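3. Method

3.1 Setting and participants

The study was carried out at Odby, a small airfield with one paved runway and a grass strip used mostly for tailwheel training. The two flying schools on the field, Vostov and Vatlow, share a fuel pump and a maintenance hangar but keep separate fleets and separate checklists. Both agreed to let us watch preflight inspections on their training airplanes, on the condition that no student would be graded on what we saw.

We recruited 38 student pilots who had already flown solo. Students who had not soloed were left out, as they normally do the walkaround with an instructor beside them and often wait to be told where to look. None of the students held a mechanic's certificate. The instructors who helped us each had more than 400 hours of teaching time.

3.2 Inspection task

Each student was asked to inspect one high-wing, single-engine airplane as if getting ready for a local flight in good weather. The airplane was parked on the ramp with the cowl plugs in and the tiedowns fastened. Students used their own school's checklist. Vostov prints its list on a laminated card. Vatlow uses a tablet program called Xavier, which shows one item at a time and will not move on until the item is tapped.

Before each session, an instructor and a mechanic placed a set of faults on the airplane. All of them could be seen or felt without tools: a loose fuel cap, a missing cotter pin on a dummy fitting, a strip of tape over a static port, a low tire, a cracked navigation light cover. None was placed on a part needed for moving the airplane by hand, and the airplane was locked out of service until every fault had been removed and signed off in the log.

Students were not told how many faults there were. They were told that there might be some, and we accept that this probably made them look harder than they would on an ordinary day. Telling them nothing was ruled out for safety reasons.

3.3 Observation and scoring

One observer followed each student at a distance of a few steps and marked the items touched, the items looked at but not touched, and the items skipped. The observer did not speak. If a student asked a question, the observer pointed to the checklist.

A fault was scored as found only if the student named it out loud or wrote it down. Stopping at the right spot was not enough. In a trial run in April, several students paused next to the taped static port and then walked on, and we could not tell afterward whether they had seen the tape and thought it harmless or had not seen it at all. Asking for a spoken report settled most of these cases.

Students also reported things we had not placed, such as chipped paint, bug marks on the leading edge and a stiff door latch. These went onto a separate list and did not change the score. Dust on a surface was treated the same way – noted if the student mentioned it, but never counted as a fault.

Ashraful Weerakoon scored all sessions from the observer sheets. A second scorer worked through 40 percent of the sheets without seeing the first set of scores. Where the two disagreed, they went back to the sheet together, and if it was still unclear the item was dropped for that student.

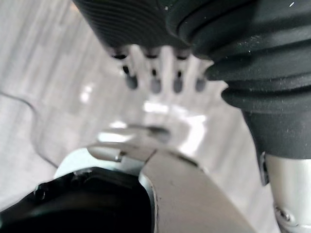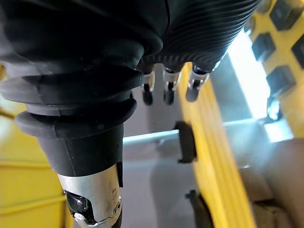

Figure 2. Black ribbed surfaces with small light specks of dust, two close views.

3.4 Limits of the method

The airplane stayed parked, and students knew they would not be flying it after the inspection. Some may have taken more time than they would with a lesson clock running. Others may have taken less, knowing that a missed item would not follow them into the air.

The two schools differ in more than the form of their checklists. Vostov teaches the walkaround clockwise from the left door, while Vatlow begins at the tail. Any gap between card users and tablet users could come partly from the route. We recorded the order of items for every student and return to this in Section 4.

All sessions took place in daylight and dry weather, with the cloud base above 2000 feet. We have no data on inspections done at night with a flashlight, or in rain or cold, when students may be more likely to hurry.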